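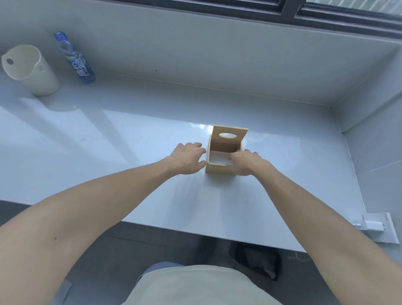
Little wood box, on the counter by the window.

2026-05-16

Quick one, dinner's late already. Finally dealing with the box. It's been in the hall closet since September, came home from the Dundov flea market with me for 5 bucks and then... nothing. Love the oval hole in the tall back. Could hang it, I guess? Not hanging it.

Plan is mail. Bills, coupons, teh school stuff. Low front so I can grab things without digging. Wiped the inside with a dry cloth, corners are the worst part, used an old toothbrush on those.

The counter needs a wipe too, streaks all over, white shows everything. Tomorrow.

Still can't decide on oil or leaving it pale. Had a tin of Bellirier wax somewhere, cant find it. If you've used it on light wood tell me if it goes yellow.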